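Getting In the Door: Wheelchair Access to Small Businesses in Warkley

Student project report
Community Health and Planning, second-year project
Submitted 12 September 2026

1. Background

Warkley has two shopping streets, Vatcombe Road and the older part of the market square. Most of the buildings on both were put up before anyone had to think about ramps or door widths. Many have a step at the entrance, and some have a narrow front door with a second door right behind it.

Our project asked a simple question. If a person in a manual wheelchair wants to buy bread, get a haircut or pick up a prescription in Warkley, how many places can they get into without help? We also wanted to know what the owners thought about it and what they believed a ramp would cost.

Students from an earlier year looked at bus stops and curb cuts in the same area. We did not repeat that work. We started at the front door of each business and stopped at the counter.

2. Choosing the measurements

Before going out we had to settle what to measure. Our first list was far too long and would have taken half an hour per shop. We cut it to the height of the step, the clear width of the open door, the space just inside the door, and the height of the counter. We added a yes or no for whether the door could be opened from a seated position.

A manual chair is wider than people expect once the hands on the rims are included. It also needs length, and more length again if another person is pushing.
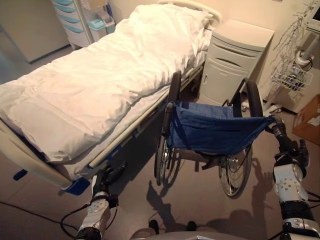
We set the minimum clear door width at 32 inches. A door that only opened partway was measured as it stood, including doors blocked by display racks or stacked boxes. Some owners offered to move things when they saw the tape measure. We wrote down the first reading anyway, as a customer would not normally get that offer.

For steps, we put anything under half an inch in the same group as a level entry. Everything else was recorded as a step, with the height taken at the middle of the doorway.

3. Collecting the data

We visited 87 businesses during August. Of these, 73 agreed to be measured. The rest were closed for vacation, did not want to take part, or asked us to come back and then could not be reached. We worked in pairs, one person measuring and the other writing.

We also handed out a one-page survey to shoppers at the market square and at the Selach Community Center. We got 330 back. The survey asked whether the person or anyone in their household used a wheelchair, walker or stroller, and which shops they avoided. Strollers were a late addition to the form, and they brought in a lot of answers we would have missed.

The paper forms were a mistake. Two got rained on and had to be done over, and the handwriting on several others caused arguments later. We typed everything into one spreadsheet at the end, which took most of a week. Next time the numbers should go straight into a phone.

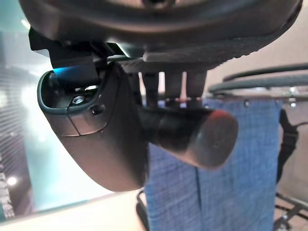

4. What we found

The step was the biggest problem. More than half of the measured businesses had one, and the market square was worse than Vatcombe Road. The highest was at a shoe repair shop, where the entry is two full steps up with no rail.

Door width was less of a problem than we expected. Most single doors met our minimum when fully open. The trouble came from double doors with one side bolted shut. Each half alone was too narrow, and in several shops the staff did not know where the bolt key was kept.

Inside space was mixed. Koutsoukos Bakery has a level entry and a wide door, but the line for the counter runs between two shelves that leave very little room to turn. A customer in a chair would have to back out the way they came in. The bakery said it would look at moving one shelf.

Counter height got the fewest comments from owners and some of the strongest from shoppers. Several people wrote that they could get in but could not see the card reader or sign for anything.

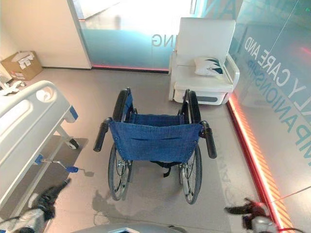
Figure 3. Manual wheelchair seen from behind, with push handles and large rear wheels.

5. What owners said

Most owners guessed that a portable ramp would cost far more than the prices we found. Only a few had ever looked one up. One owner had a ramp in the basement and had stopped bringing it out when the person who used to handle it left.

Several said they had no customers in wheelchairs. We think this answer should be read with care, given that many of the same shops cannot be entered in one.

6. Limits

We measured each business once. Sidewalk displays change from day to day, and the market square is more crowded on market days. Our survey was filled out by people who were already out shopping, so it leaves out those who stay home. We did not check restrooms, and 70 of the survey forms had at least one question left blank.

7. Next steps

We plan to give each business its own measurements on a single sheet, along with the price range for a ramp that fits its step. The full spreadsheet will stay with the department so that another group can measure the same doors again.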